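NOTICE TO RESIDENTS OF HATTAR HOUSE

Re: The Breakfast Kitchen, Second Floor

Issued 15th April by the Office of the Residential Supervisor, Brakodcombe

1. Residents are reminded that the breakfast kitchen was closed in January for the replacement of the countertops and that it has since reopened. The Office thanks all residents for their patience, and in particular the residents of the east corridor, who ate on the stairs.

2. The new countertops are stone. They were supplied by Sindari at a cost of $2,088, against an approved sum of $500. The difference has been entered under Grounds.

3. The Office has received 56 written communications on the subject of the toaster. All of them have been read. Fifty-five were from Hanan Yammine, Room 2. The remaining communication was from the resident of Room 9 and asked that Hanan Yammine be given a reply.

4. The reply is as follows.

5. Ms. Yammine asks whether the toaster in the breakfast kitchen is the toaster that stood there before the closure. It is not. The former toaster was placed in storage with the bread bin and the good knife, and the storage room was afterward reassigned to Erisex, the firm that services the boiler. Erisex has been asked for the toaster twice. It has returned the bread bin.

6. Ms. Yammine asks whether the Office was aware that the former toaster belonged to her mother, who lived in Room 2 before her and who carried it up from the street in a pillowcase in the year the elevator failed. The Office was not aware. The inventory lists it as "toaster, one, house property." The inventory was drawn up by a predecessor of the present Supervisor, who did not make a practice of knocking on doors.

7. Ms. Yammine states that the former toaster burned the left side of every slice, that her mother ate the left side and gave her the right, and that she was grown and married before she learned that other people's toast was the same color all over. The Office has no comment on this paragraph. It was read aloud at the monthly meeting at the request of those present, and then read again.

8. Regarding the present toaster, the rules are these. It is to remain at the back of the counter. It is to be unplugged after use. The bread now in it is play bread and belongs to the children of the third floor, who have been told that they may keep their shop there until four o'clock. Residents wishing to make toast should remove the play bread first and put it back afterward. The children keep accounts.

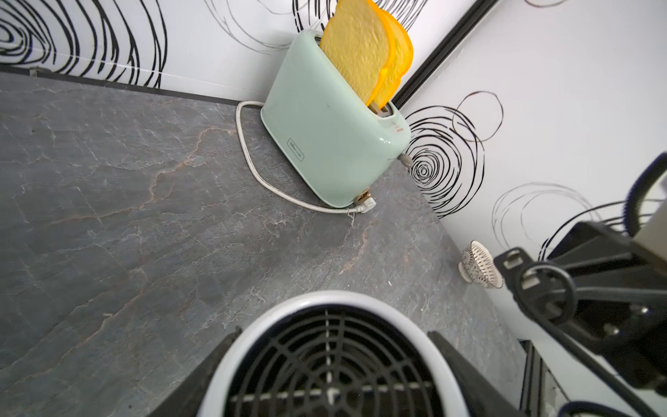 9. Ms. Yammine asks, in her most recent letter, whether the Office considers a green toaster suitable for a house of this age. The Office considered several colors. The Supervisor's wife preferred the green.

10. On the evening after the meeting, the Supervisor went down to the boiler room with a flashlight and the inventory. Behind the spare valves, under a folded tarpaulin, there was a pillowcase with a blue hem. The contents have been examined by a qualified electrician and found unfit for use in any shared kitchen. They cannot be returned to the second floor under the present regulations.

11. The regulations are silent on what a resident may keep on a shelf in her own room, provided it is not connected to the supply.

12. Ms. Yammine may call at the Office between nine and noon. She need not bring the letters. The Supervisor has kept copies, and would be glad to hear the rest of the one about the elevator.

13. Residents are further reminded that crumbs are to be wiped from the new countertops with a dry cloth. The cloth is on the hook.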